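Home Trips Cabins Workshop Contact

Workshop notebook
04/01/2018
Filed under: Overnight trips, Gear and repairs

Sleds back from the Hurkomano overnight run. Went through them with Remo before lunch. The two older ones have play in the hitch again, same place as before Christmas, on the left where the shaft meets the cross bar. The pin itself is fine. The hole in the bar has gone oval. I drilled it out and pressed in a steel sleeve, which took up the slack. Remo wants to do the same to every sled in the fleet. I would sooner wait and see how the first two hold up with guests' bags on them.

Runners need wax but no new base. Put them on the rack by the door.
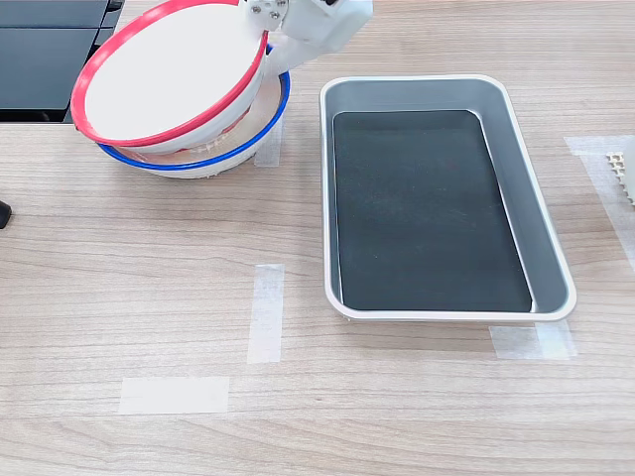
Notebook 4, p. 13

Cabin heater, Schwaiger cabin. Fabian brought the Tulex unit down because guests said it shut off in the night. Ran it on the bench all morning at the low setting and it never cut out. Ran it again with the intake half covered by a rag and it stopped after a short while, every time. So my guess is snow drifting against the intake on the north wall. The unit is all right. Cleaned the burner anyway and changed the gasket, as the old one was going hard at the corners.

Plan for the cabin: raise the intake by a forearm's length and put a small hood over it. Fabian has sheet left over from the woodshed roof. He will take the heater back up with the hood on the next supply run. Until then the cabin is on the wood stove only, and Orla has told the office not to sell it as "heated overnight" — she has changed the wording on the booking page to "wood stove, guests keep the fire." Theresia thinks some people will like that better. We'll see.

Water. The carry weight per guest is still too high. We tell people the packs are light and then hand them the lunch, the liner, the headlamp and a full bottle. Weighed the liner from the new batch: 600 grams dry. The old ones were lighter, but they came back from the laundry with the seams open. Aurelia is asking the supplier whether the thinner cloth can be had with the stronger seam. No reply so far.

If we can't get the liners down, move them to the sled and let guests carry only what they need before the cabin. It makes the sled heavier for the guide, and Remo was not happy about that. He is right that the last slope is steep enough already. Could split it: liners up on the supply run, left in the dry box. Needs a second dry box.
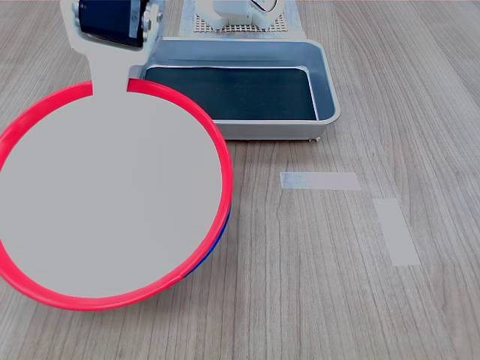 Can guests sleep in the Schwaiger cabin while the heater is down?
The cabin stays open, and the guide lights the wood stove on arrival and shows the group how to feed it.

Momik (the tracked carrier). Battery was flat again this morning. Charged it and then left it standing with everything switched off to look for a drain. There is one. Pulled the fuses one at a time, and it went away with the fuse for the rear step light. The switch for the light is stuck inside even when the lever is up. Left the fuse out for now and hung a tag on the wheel so that no one puts it back. Guides will have to use a headlamp at the rear step when loading guests in the dark. Theresia has the part number and will order the switch along with the track bolts.

Also greased the front idlers. Right side was dry. It should be on the weekly sheet and it was ticked, so either the sheet is wrong or the grease is not getting through. Check the nipple next time it is in. 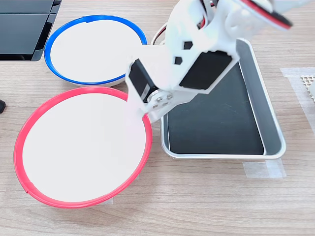
To do before the next group

- Sleeves in the remaining sleds, once the first two have done a full trip
- Hood for the heater intake (Fabian)
- Second dry box, ask Aurelia what is in the store at Hurkomano
- Step light switch, track bolts (Theresia)
- New headlamp batteries in all guest kits. Roughly half were weak when I tried them
- Remo to write down what he told the last group about boots, so the office can put it in the confirmation mail

Snowshoe straps still to be looked at. The box is under the bench, the broken ones are tied with red string.

2 comments Share Print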